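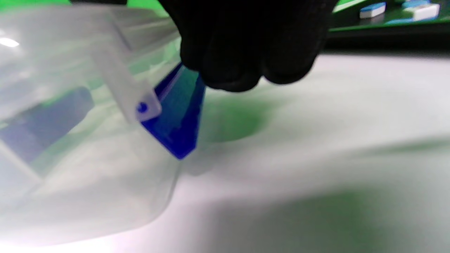 The referee asked me to meet her at the Bretum gym at 15 minutes before six, which is when the kids' class clears the mats and the coffee is fresh. She has been judging and refereeing amateur grappling for most of her adult life, and she talks with her hands, so that by the end of our chat I had been shown four or five chokes on my own sleeve.

I wanted to hear about the rules for leg attacks, which changed again this season and have had every parent and coach in the region writing to her. "They write such long emails," she said, laughing. "And I read all of them, every word, usually in bed, which my husband thinks is a terrible habit!"

The part that causes the most trouble is the twisting heel hook. Under the Flesar rules, the ones most local events follow, it used to be open to anyone with a purple belt. Now it belongs to brown and black belts only, and only in the no-gi brackets. "A straight ankle lock, you feel it coming," she explained. "It hurts, you tap, you go have a sandwich. With the heel it can be fine, fine, fine, and then your knee is gone. I've heard that sound twice and I don't want to hear it again."

Not everybody agrees, of course, and she was generous about that. The coaches at Politis, across the river, have argued that people ought to learn the move early so they know when to give up. "They have a point, they really do. Teach it in the gym, slowly, with a partner you like. But a tournament is a different animal. There's a medal on the table and your grandmother is watching."

The last Asent Open had 430 entries, her biggest weekend so far, and she was on her feet for nearly all of it. I asked what she looks for when two people are tangled up and she can't see a face. "Hands," she said straight away. "I get down on my belly if I have to. A tap can be so tiny, two fingers on a shin. And I listen, too, because a yelp counts the same as a tap, and some of the younger ones get very upset with me over that."

She has stopped matches early and been booed for it, once by what felt like the whole building. It bothered her for a week or so, she admitted, and then the young man's mother sent her a card, and she still keeps it in her gear bag with the spare whistle and the throat drops.

In December she'll run a free rules evening at Bretum, with room for 30 people on the mats and a few more on the benches if they don't mind squeezing. Beginners are welcome, and so are the parents with the long emails. "Bring socks," she told me as she got up to unlock the side door for the evening class. "That floor is freezing."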